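Ticket 3733
Status: Reopened
Subject: Laundry room dryer at Enthorpe stops before the load is dry
Priority: Normal

Opened by tenant, Tuesday

Dryer shuts off before the cycle is finished and the display shows code 67. The last technician closed this as "user overloading." I don't buy it. I ran it again with four towels in it and got the same code.

Support reply

Thank you for contacting Nirkine appliance support. Code 67 usually points to restricted airflow. Please clean the lint filter and restart the machine.

Tenant reply

The filter was clean before I opened the first ticket, and I said so in that ticket. I cleaned it again anyway. Same code. Is there a step two, or is the lint filter the whole manual?

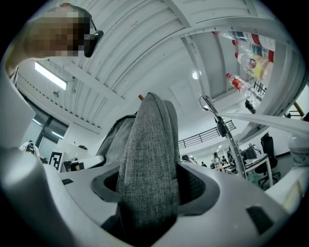 Posted by: second-line support, Cliltholm desk
Filed under: Dryers / Airflow / Reopened

Taking this over from first line. I have read the earlier ticket and I agree that "overloading" was never tested. Nobody noted a load weight or checked the duct.

Tried so far:
- Filter cleaned twice, no change
- Small load, no change
- Unplugged overnight, worked once, code came back on the next run

The overnight result makes me doubt the airflow story a little. A blocked duct doesn't clear itself while the power is off. A tired thermistor might behave for one run and then drift. On the other hand, the building's duct run is long and has an elbow behind the wall, so I'm not ruling it out.

Next: run one timed cycle with the duct disconnected, window open, and stay in the room. If 67 still shows, we swap the sensor. The part is listed at roughly 400 and comes from the Cáceres warehouse, so I'd like that test done before anyone orders it.

Tenant reply

Fine. Who pays if it's the sensor? The last invoice charged me for "advice."

Support reply

Invoice query passed to billing. Ticket stays open until the duct test is logged.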